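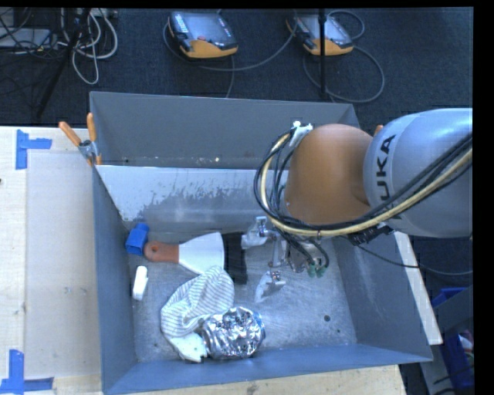
Kenza Benkirane writes, under my last post, that I have been taking my blood pressure all wrong, and that a man who runs upstairs to fetch the cuff, straps it on over a jumper and then reads out the result to his wife while the thing is still squeezing deserves whatever number he gets.

Fair enough, Kenza. I had asked for advice and I suppose that was some.

For anyone who missed the earlier instalment: I went to the surgery in April about my knee and came out with no news about the knee and a leaflet about hypertension. The nurse took my reading, pulled a face, took it again, and pulled the same face slightly further to the left. She asked if I was anxious. I said I hadn't been. She then told me to go home and measure myself morning and evening for a week, write it all down, and bring it back.

I bought a Kerkia from the chemist, the middle one of the range. The cheap one looked like it had come out of a cracker and the dear one wanted to talk to my phone. The Kerkia talks to nobody except me, in beeps. It has a smiley face that appears when you've done well and a sort of flat-mouthed face when you haven't, and I'd like to know who in the design department thought a person with raised blood pressure would be soothed by that.

My first week was a disaster, on paper at least. The evening numbers were fine. The morning ones belonged to a much larger and angrier man. I blamed the batteries. I changed the batteries. I blamed the chair. Štěpánka suggested coffee might have something to do with it and I explained, at length and with some heat, that I only have the one cup before breakfast. She pointed at the cup. It is quite a big cup. It has a picture of Whitby on it, and you can get most of the harbour in.

So, Kenza's rules, which I have since checked against the leaflet and which annoyingly match it. Sit down for five minutes beforehand. Back against the chair, feet flat, legs not crossed. Arm resting on something at about the height of your heart. Bare skin under the cuff. No coffee, no cigarette, no brisk argument in the half hour before. Go to the loo first (I'd never have guessed that one). Don't talk. Take two readings a minute apart and write down both, including the one you don't like.

It's the sitting still I find hard. Five minutes is a very long time to look at a skirting board. By the second morning I had noticed that ours needs painting, and by the fourth I was cross about it, and I dare say you could see the skirting board in the results.

I did try the Udel app for the breathing, on the recommendation of my brother-in-law, who swears by it and whose own blood pressure I have never seen in writing. A voice tells you to imagine a warm lake. After that it tells you that your free trial is ending. I got a better reading with the app off and the radio on low.

The step counting has been less of a success. The leaflet says to walk more, so I dug out the old pedometer and clipped it to my belt, and on my first full day as an active person I managed 2882. I thought this was rather good until I mentioned it to Dagmar Beneš over the fence. She is 79 and she laughed so much she had to put the secateurs down. She'd done more than that before lunch, she said, and had been to the tip.

Salt is the other thing. I've read the back of every tin in the house and I now know more than I want to about what goes into soup. I haven't given it up. I have given up adding more to it before tasting, a habit I got from my father, who salted bacon.

Anyway, I did the week again, properly this time, jumper off, mouth shut, Whitby mug in the cupboard until afterwards. The nurse put the numbers into her computer, threw away the first day's, and gave me an average that was lower than I'd feared and higher than she'd like. No tablets for now. I'm to go back in 3 months and to lose a bit of weight in the meantime, and she said the word "bit" kindly. She also checked the Kerkia against her own machine and they agreed, so I can't blame that any more.

She still hasn't looked at the knee.

If you've been sent home with a cuff and a chart yourself, do ask the surgery whether the cuff is the right size for your arm. Mine was, but Kamil had been using one that was far too small and getting readings that frightened the whole household. He's got the large one now and sleeps better. Next time: beetroot juice, which three of you have recommended and which has already done for a tea towel.

Posted 24/10/2023 in Falling Apart Slowly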